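Home | Notebook | Recipes | People | Search

Filed under: natural dyes, bench notes

10 May 2024

Madder again. Bhavana wants a red that survives washing and I want a red that doesn't look like brick, so we're both still at it! Dyed 4 skeins of the Bevano wool this morning, all from the same alum bath, and kept the pot lower than last time. I think we were cooking the brown out of the root before — Nevzat has been telling me this since November and I should have listened.

Batch 941 is the one to look at. It went in with a pinch of chalk and came out properly warm, close to the old Kırmızıgül sample card (the one with the coffee ring on it). The other 3 are duller, more orange. Same root, same wool, so I'm blaming our tap water until somebody gives me a better idea.
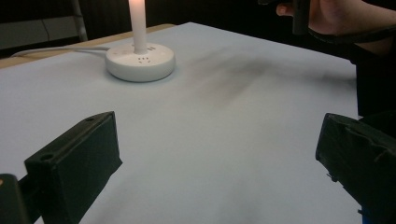

Back of the table, with the round power strip.

Wash test next. I'm doing 2 rounds with the plain soap and one with the stuff Şükran uses at home, which is much harsher and probably closer to what people will really do to a sweater. Snipped a bit off each skein first and taped the ends in the back of this book. Please don't pull them off to hold against the window, Malachy. There's a loose set in the drawer for that.

Oh, and the scale is drifting again. I re-zeroed before every weighing and wrote the numbers on the jar lids, need to copy them in here before the lids get washed.

To order: alum, more chalk, muslin bags (the big ones). Ask Kadir if the Rullamus root is ground finer than ours.

Purnness Dye Workshop | Contact us | Back to top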